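Contour labels vanish over flat blue fill when printing at 1:20 000

Stokelitz community help > Map layout and printing

Posted by Evie Hebden, 4 September 2022

I am laying out a sheet of a reservoir and its catchment in Stokelitz. On screen the depth contours and their labels are clear. On the printed sheet the contour lines survive, but the labels inside the water polygon are almost unreadable. Labels are 18 units high, dark grey, no halo. The water polygon is a single flat blue. I have tried moving the label layer to the top of the stack and it makes no difference. Is this a driver fault or a style fault?

Barry Hartley

Driver. Reinstall it. I had the same with Trotis and it went away.

Lorraine Staniforth

It is a style fault. Dark grey on a saturated blue has very little difference in lightness, and most printers lay the blue down darker than the screen shows it.

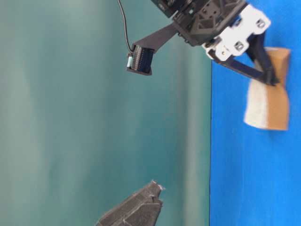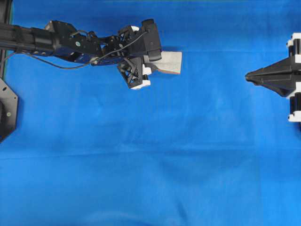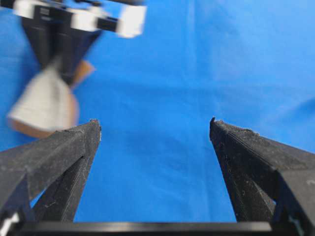 Check the lightness values before changing anything else. Convert the fill and the label colour to greyscale in the style editor and compare the two numbers. A fill like the strong blue in all three pictures comes out as a mid to dark grey, and dark grey text on it will be lost whatever the layer order. Black parts against the blue, as in the second and third, still separate, so black labels are an option, but white with a thin halo is safer over deep water. If the sheet must keep grey labels, lighten the fill instead and leave the shoreline in the old blue.

Then print one tile, not the whole sheet. The preview does not apply the paper profile.

Shirley Sedgwick

Agree with Lorraine. Also look at the transparency setting on the polygon. If it is anything other than zero, Stokelitz flattens the page to a raster on export and small text goes soft. Set it to zero, pick a paler solid colour and export again. The file will be smaller too. Mine had 108 labels and all of them came back sharp.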